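3.2 Room and furniture

Sessions were held in a furnished room at the Stostwood site. An oval coffee table in light wood stood near a chair with a mustard-yellow cushion. The object studied was a black-framed picture with a gray leaf graphic and printed words.

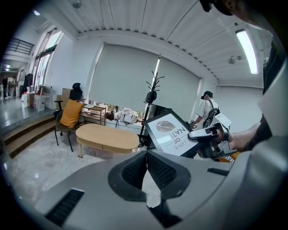
3.3 Resting positions

Each of the 600 trials was scored by where the picture lay at the end. Positions on the tabletop were coded separately from those on the floor or chair (Kılıçarslan's scheme). 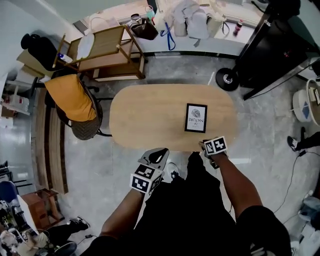 Figure 2. Framed picture lying on the oval table.

3.4 Coding

Orientation was coded from the printed words.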